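Vilter moves check-out reports and deposit deductions to a single record

OLTARD, July – Vilter, the residential lettings manager, has completed the transfer of its check-in and check-out reports to Trakus 3, a property records system. The change covers 741 tenancies in 79 buildings managed on behalf of private landlords. From this month, every proposed deduction from a deposit will be linked to a numbered entry in the check-in report for the same room.

Until now, check-in reports were held as scanned documents and deductions were worked out in a separate spreadsheet. Staff compared the two by hand. Where the wording differed between reports, a query had to be sent back to the inspector before the landlord or the tenant could be given a figure.

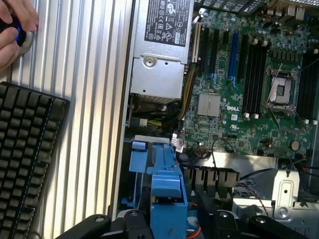

How the record works

Each room is divided into fixed items: walls, ceiling, floor covering, windows, doors, fittings and supplied furniture. An item has a condition grade, a date of installation where known, and an expected service life. At check-out the inspector enters a second grade against the same item. Trakus then displays the two grades side by side and calculates an allowance for fair wear and tear based on age and length of occupation.

The allowance is a starting point and can be changed by the property manager, who must enter a written reason. Both the original and the amended amounts remain visible to the landlord and the tenant.

Items with no installation date are treated as being halfway through their service life. Landlords who hold receipts for carpets, appliances or decorating work may submit them at any time during a tenancy, but not after notice has been given.

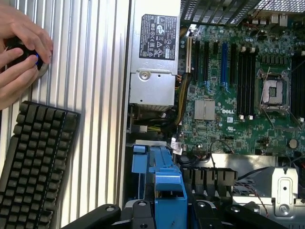 Cleaning charges are handled separately. They are not reduced for age, and they can be proposed only where the check-in report records the item as clean. A quotation or invoice must be attached before the charge is sent to the tenant.

"Most disputes we see are about the condition of an item on the first day of the tenancy," said Rodica Bratu, head of tenancy records at Vilter. "If the first entry is incomplete, the deduction cannot be raised. That rule applies to us and to the landlord equally."

Transfer of existing reports

A total of 2,969 reports were transferred, including those for ended tenancies. Reports with missing pages were marked as partial. Landlords with a partial report on a current tenancy will be contacted in writing and offered a mid-term inspection at no charge.
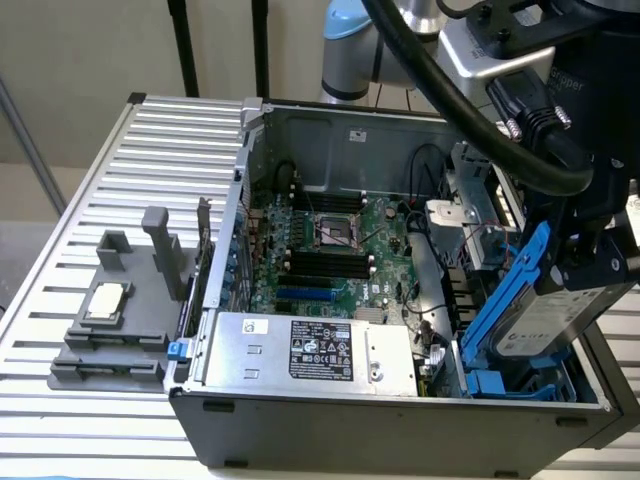 Open computer tower case on its side, with the side panel removed.

Tenants do not need to take any action. Those moving in from July will receive a link to the check-in report and may add comments until 5 pm on the seventh day of the tenancy. Comments are stored with the item they refer to and cannot be edited by Vilter.

"Landlords will see fewer summary figures and more line entries," said Emilian Chiriac, operations manager. "The monthly rent statement is unchanged."

Notes to editors

Vilter manages rented flats and houses in Oltard and Manríquez. Deposits continue to be held under the existing arrangements. Requests for further information should be addressed to Rodica Bratu at the Oltard office.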